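Plillwood Hand-Held Gripper: Tabletop Wiping Recordings

Data card and build notes
Version released Oct 26, 2023
Maintainer: Phong Bạch, Skendis shared workshop

Summary

This release contains recordings made with the Plillwood, a hand-held two-finger gripper built in the Skendis shared workshop. An operator holds the tool and carries out short tabletop tasks while a camera fixed to it records the fingers and the surface in front of them. The recordings are intended for members and outside builders who wish to train or test small manipulation models without owning a robot arm.

The release holds 899 episodes. Of these, 403 concern the whiteboard and eraser and the remainder concern folding cloths and sorting stationery. The whiteboard set is the oldest part of the collection and the one most often requested, and most of this document is devoted to it.

Contents of the release

episodes/ holds one folder per episode, with video, finger opening and tool pose
parts/ holds the print files for the fingers and the handle
calibration/ holds one file per recording session
splits/ holds the lists for training and testing
CHANGES lists corrections made after first publication

Task definition: whiteboard set

A small framed whiteboard is laid flat on a white table. The operator picks up the eraser, wipes the marker line or lines from the board, and puts the eraser down. An episode begins when the operator presses the record button and ends when the button is released. Pauses within an episode have been kept.

Marker lines were drawn freehand before each episode. No template was used, and lines may run close to the edge of the board. The operator was free to choose where on its length to take hold of the eraser. 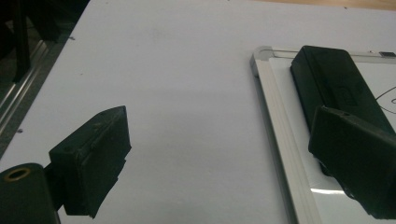
Figure 1. Gripper fingers, board and eraser, seen from the tool camera. Whiteboard set.

The fingers are printed parts and show wear. Users who compare episodes from different sessions should expect small differences at the contact faces. Replacement fingers were printed from the same files in June, and the session notes record which pair was fitted. The earlier pair is labelled Lại in those notes and the later pair Ivmont, after the shelves on which they are stored.

Reflections are common on the writing surface. They have not been masked or corrected. Thin marker lines may be hard to separate from glare at some tool angles, and the labels for "line remaining" should be read with that in mind.

Labels

Each whiteboard episode carries three labels: grasp held to the end of the wipe, line remaining, and eraser returned to the board or table. Labels were entered by the operator directly after recording. A sample of 100 episodes was labelled a second time by another member. Where the two disagreed, both values are given and the field "agreed" is set to no.

In total the release contains 2,604 label entries, including those for the other two tasks. Blank entries mean that the operator did not record a value. They should not be read as failures.

Known limits

All recordings were made at one bench. The table, board and eraser do not vary within the whiteboard set, and a model trained on it alone should not be expected to cope with other equipment.

Finger opening is measured at the handle and does not account for flex in the printed parts. Readings taken under a firm grip are therefore slightly low.

Tool pose is missing for a few short stretches in which tracking was lost. These are marked in the pose file and have not been filled in.

Conditions of use

The recordings and print files may be used and changed for any non-commercial purpose, provided that the Skendis workshop is credited. Members wishing to add episodes should follow the calibration steps in the parts folder and submit the session notes together with the recordings. Corrections to labels should be sent to the maintainer with the episode number and the field concerned.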